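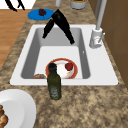
*White rectangular sink, mottled beige-and-brown granite counter, blue plate at the back.*

## Skastelby Stone Soap, 922 ml refill

I started making this one in February, after my third bottle of store-bought granite spray left the same cloudy film by my faucet. I'd wipe, it would look great, and then the sun came around and there were the streaks again! So I went back to the little soap I used to mix for Liên Hoàng's cafe and fiddled with it until I liked it.

It's a plain, pH-neutral soap for sealed granite, and it's fine on white sinks too. No vinegar, no lemon, no bleach. I left out the perfume as well (Johannes Adams begged me for a lavender one, and I'm still thinking about it).

**How I use it**

- Everyday wiping: 4 capfuls in a quart of warm water, soft cloth, then dry with a towel
- Greasy spots by the stove: one capful straight on the cloth, leave it a minute, rinse
- Sinks: a squirt and a sponge, no scrubbing powder needed

Please don't use it on marble that hasn't been sealed. I haven't tested it there and I'd hate to guess with your countertop.

**What's in the box**

One refill pouch and a screw-on spout. The glass bottle is sold separately, and the Nodik pump fits it if you already own one.

I pour these in small batches, and there are 43 left from this one. Orders go out in 3 days, sometimes sooner if Thiện Kiều is helping me pack.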